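Vulcombe Hide Support 44

Tripod heads, bean bags and window mounts > Wildlife supports > Hide and car use

Item 3951
In stock at our Mondau shop. Usually sent the next working day.

We held off stocking the Vulcombe for a long time. Wildlife photographers are sold a great many things to rest a lens on, and most of them do slightly less than a bag of rice. This one claims to replace a tripod in a hide, a bean bag on a car door and a low pod for waders on the mud. We think it does the first of those well, the second fairly well, and the third only if you don't mind getting your elbows dirty.

What it is

A short fluid head on a flat clamp, made to grip the shelf or window ledge of a bird hide. The clamp opens to 44 mm. Measure your ledge before you order. Plenty of older hides have thicker boards than that, and Vulcombe does not make a wider clamp, whatever the leaflet hints about "all common hides".

The whole thing weighs 1218 g without the lens plate. Vulcombe calls this featherweight. Our own bean bag, filled, is heavier, so we'll let them have the point, but you will notice it on a long sea wall.

In use

With a long telephoto on top, the panning is smooth and stays smooth when you slow right down for a harrier working along a ditch. Tilt is less good. There is a small drop when you let go of the handle, however tightly you set the drag, and on a distant perched bird you have to aim slightly high and let it settle. The maker says this eases with use. Ours has been out most weekends and hasn't changed.

The clamp holds firmly on wood. On a metal sill it creeps unless you put the rubber strip under it, and the strip is easily lost. We'd have liked two in the box. There is one.
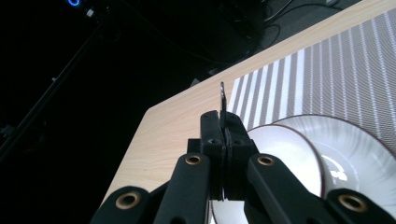 Will it hold a large lens on a car door?

On the door frame with the glass fully down, it will take a mid-sized telephoto without trouble. We wouldn't put the biggest lenses on it there. The clamp is strong enough, but the door itself moves every time you shift in your seat, and no support can cure that. Switch the engine off too. We have had supports sent back as faulty when the only fault was a diesel ticking over.

Compared with the Kusuma and the Rivau

The Kusuma ledge mount is cheaper and lighter, and has no drag control at all. For a spotting scope or a small zoom it is enough, and we'd sooner sell you that than have you pay for a fluid head you won't use. The Rivau has a better tilt than the Vulcombe, with no drop that we could find, but it needs a hex key to fit and the key has to go with you every time. In a dark hide at dawn that gets old.

If you mostly photograph birds in flight, hand-holding may suit you better than any of the three. Borrow a support from a friend first if you can.

What's in the box

Vulcombe head and ledge clamp
2 lens plates, one short and one long
Rubber strip
Drawstring bag (thin, and no use in rain)

Care

Rinse the clamp screw in fresh water after a day on the coast and leave it open to dry. Don't oil the head. The sealed part can't be serviced at home and opening it ends the warranty.

Trying one out

There is a display model at Mondau, fixed to a piece of old hide shelf by the window. Bring your own camera and lens. Saturday mornings are busy, so come after lunch if you want it to yourself.

Returns are accepted if the clamp is unmarked. Please try it indoors on a table edge with a cloth under it before you take it out to the marsh.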